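List: mekerport-dev
Subject: Re: [mekerport-dev] Wrist view render: depth holes behind thin geometry, and what the planner does with them
From: Rimkutė
Time: 14:12

On the mekerport-dev list, Delden wrote:

> After moving to the September branch I see the planner reject grasps on
> the fan asset that it used to accept. Nothing in the grasp sampler has
> changed between the two branches as far as I can tell from the log. The
> rejection reason is always the same:
>
> seed 759: REJECT collision (link finger_l, voxel source: depth)
>
> The collision checker thinks there is solid matter inside the guard
> ring. If I switch the voxel source from depth to ground truth mesh, the
> same seed passes. I have tried halving the voxel size and it makes the
> run slower and the result no better.
>
> Two questions. Is this a known problem with the new depth filter? And is
> there a way to turn the filter off per object without forking the
> config?

Short answers: yes, and not yet, but see the patch notes at the end.

The longer answer. The September branch replaced the old median filter on the wrist depth stream with a hole-filling pass. The aim was to get rid of the speckle on dark surfaces, which on the real sensor comes back as missing returns. The pass looks at each missing pixel, takes the nearest valid depth on each side along the row, and writes in the smaller of the two if they differ by less than a threshold. On a tray or a box that is fine. On anything with gaps in it, it is wrong in exactly the way you describe: the open space between two near surfaces is given the depth of the near surfaces.

In simulation there should be no missing pixels in the first place, so the filter ought to be a no-op. It isn't, for a reason that took me most of a morning to find. The noise model runs before the filter and drops pixels near depth discontinuities, to imitate the edge dropout of the real sensor. The dropout width is set in pixels and not in angle. When Brellis changed the wrist render size, the width stayed as it was, so the band of dropped pixels now covers a larger share of the view than it was tuned for. Where two edges are close together, their bands meet and the whole gap between them is dropped. The filter then fills it. The voxel grid gets a solid disc where there should be a ring with blades in it.

So there are two faults stacked on each other, and either one alone would be mostly harmless:

1. Dropout width does not scale with render size.
2. Hole filling picks the nearer neighbour without checking whether the missing run is bounded by the same object on both sides.

I reproduced it with your seed and 1000 sampled grasps on the fan, everything else at default. Results, by voxel source and filter setting:

 source filter accepted
 mesh n/a 759
 depth off 759 minus 12
 depth on 12

The second row is what I would call normal loss. Those 12 grasps pass close to the stem and I would not want the planner to take them on depth evidence anyway. The third row is the bug.

Note that halving the voxel size cannot help. The voxels are a faithful copy of a depth image that is already wrong. You only get more of them. The same goes for raising the number of integration frames: the wrist hardly moves during the pre-grasp phase, so every frame is wrong in the same place and the occupancy value climbs faster.

To check this without running the planner, dump the colour and depth renders at the pre-grasp pose and compare them side by side:

 mkp-dump --scene kitchen_fan --seed 759 --step 1198 --streams rgb,depth_raw,depth_filtered

Step 1198 is the last one before the approach starts. In depth_raw the gaps between the vanes show the cabinet depth. In depth_filtered they show the guard depth. The difference is plain even in an 8-bit preview. The colour render from the same step is below, so that you can confirm you have the same pose before comparing numbers. If your finger is somewhere else, your seed has been consumed by another sampler and the comparison is meaningless. 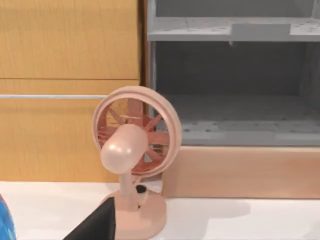
Wrist colour stream, step 1198. Cabinet visible between the fan blades; gripper finger at the bottom.

The gaps between the blades are the ones that matter. They are bounded by fan on either side along most rows, and the cabinet is the true background. A filter that takes the nearer neighbour will close every one of them. The gap between the ring and the shelving unit is not affected, as the two sides differ by more than the threshold and the filter leaves it alone.

One side effect worth knowing. The finger itself is masked out of the depth stream before filtering, and the mask leaves a large missing run next to the fan base. With the filter on, part of that run is filled at base depth. The checker then reports a contact between finger_l and the base before the arm has moved. If you see a rejection with a path length of zero, it is this one and not the guard ring. The mask should be passed to the filter as "unknown, do not fill", and at present it is not.

Patch notes. I have three commits on a branch called depth-gap-fix:

- Dropout width is given in milliradians and converted using the camera intrinsics. Old configs with a pixel value still load, with a warning.
- The hole filler takes a maximum run length, default 3 pixels. Longer runs stay missing and the voxel grid treats them as unseen.
- The self-mask is passed through as a separate channel and never filled.

With all three applied and the filter on, the depth row returns to the filter-off figure. I have only run this on the fan. I would be glad if someone with the wire rack asset could try it, as the spacing there is tighter and 3 pixels may be too generous.

There is no per-object switch and I would sooner not add one. It would need the segmentation stream at filter time, and the real arm does not have that. Until the branch is merged you can disable the pass globally:

 perception.wrist.depth.fill_holes: false

Be aware that this also turns it off for dark surfaces, so do not copy that config to the hardware.

One open point for Brellis: is the planner meant to treat unseen voxels as free or as occupied during the approach? The header comment says occupied, the code says free. My figures were taken with the code as it stands. If the comment is right, the numbers above will change and the run length default should be looked at again.

Rimkutė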